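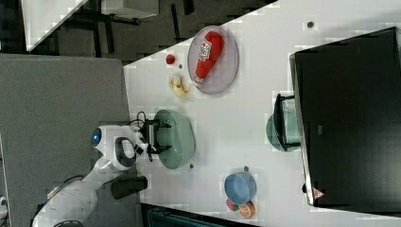 Gyula Boros writes that his kitchen table has gone yellow along one side and asks whether the finish has failed or whether it can be cleaned. In nearly all cases of this kind the finish is intact and the colour comes from light. The questions below were put together from letters like his.

White table tops: care and repair

Why does a white surface turn yellow?
Most white paints and lacquers contain a resin that darkens slowly. Oil-based paint yellows fastest in the dark, so the area under a mat or a fruit bowl may be darker than the rest. Some clear lacquers behave the other way and yellow where the sun reaches them. Check which pattern you have before buying anything.

Can yellowing be removed?
Surface film from cooking can. Wash a patch the size of your hand with warm water and washing-up liquid, rinse, dry and compare. If the patch is lighter, do the whole top. If there is no change, the colour is in the coating and only recoating will alter it.

Which cleaners should I avoid?
Scouring powder, undiluted bleach and anything containing acetone. Melamine sponges are a fine abrasive and will leave a dull patch on gloss. On satin the damage is harder to see at first, but the patch picks up dirt sooner than the area next to it.

How do I deal with tomato, turmeric or beetroot stains?
Wipe up at once with cold water. For a stain that has dried, mix bicarbonate of soda and water to a soft paste, leave it on for 17 minutes and lift it off with a damp cloth without rubbing. Repeat once. Turmeric that remains will often fade by itself in daylight over a week or two.

Are heat marks permanent?
On lacquer, a cloudy white ring is moisture held in the coating and usually clears in a warm, dry room. A brown mark is scorching and does not clear. Laminate may blister – in that case the panel has to be replaced.

How do I tell laminate from lacquer?
Look at the underside of the edge. Laminate normally shows a thin line where the sheet or edging strip meets the core. Lacquer runs round the corner without a break.

What grit should I use before recoating lacquer?
Start at 200 if there are scratches you can feel with a fingernail, otherwise go straight to 300. Sand dry, remove the dust with a barely damp cloth and leave the top overnight. Two thin coats are better than one heavy coat.

Can I recoat laminate?
Yes, with an adhesion primer. Wiesława Olszewski asked whether the primer can be left out if the laminate is well sanded. It can't. The paint will chip at the edges first, then wherever plates are pushed across it.

How long before the table can be used?
Light use after two days. Leave hot dishes, tablecloths and rubber feet off it for over 17 days, longer in an unheated room.

Does this page cover stone or glass tops?
No. Those are on a separate page, last revised in September.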